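Review: the Orkham two-arm kit after a school year in a robotics club

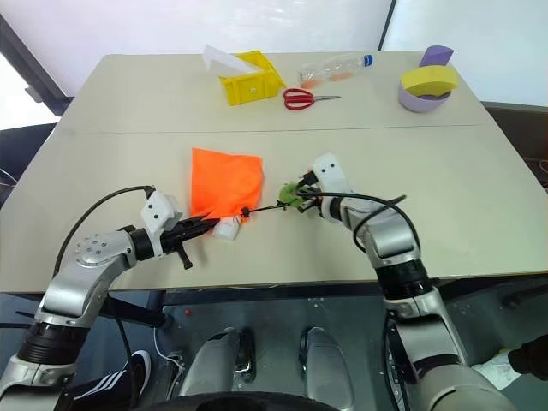
Fuad Demissie

Our club bought the Orkham kit in September with money from two years of saved dues and one grant from the district. We had 4,000 dollars set aside for arms and spent nearly all of it. I run the club with Gregor Lamont, who handles the wiring side, and we have 4 students on the manipulation team. This review is for other clubs looking at the same kit or at the Nisus, which we also tried on loan.

Assembly took us three meetings. The printed manual is fine up to the elbow joints and poor after that. The wrist diagrams are drawn from the wrong side, and two of our students mounted a gripper upside down before we found the corrected page online. Plan on buying extra cable ties. The cables loop outside the arm at the wrist, and they will catch on things if you let the arm fold in too tightly.

The grippers are the best part. They are simple parallel jaws, and they close evenly. We practice with whatever is in the supply closet: scissors, a sponge in a bowl, a plastic bottle, an orange cloth. Cloth is the hardest. The students' fold routine works on a flat start and fails on a crumpled one more often than not. Thin cord is the other problem. One arm can hold a small round part with a cord on it well enough, but getting the second arm to pick up the cord takes patience, and the jaw pads are too smooth for it. We put rubber tape on ours for a while. It helped and then it peeled.

Reach is good. With two tables pushed together, the arms cover the near half comfortably. The far edge is a stretch, and accuracy drops there. If your tables don't lock together, clamp them. A seam that shifts during a run will throw off every saved position.

The software is average. Recording a motion is easy and editing one is not. Saved runs stop at 200 steps on the basic license, and the students hit that limit in the first month. The upgrade is yearly, so ask about it before you order.

The Nisus was lighter and quieter, but its grip was weaker and it costs 2,000 more with the second arm. Gregor preferred its software. I would still buy the Orkham for a club.

Support answered our emails within a few days. One wrist module was replaced under warranty — we paid shipping one way.

Good for high school and up. I would not hand it to a middle school group without an adult at the stop button.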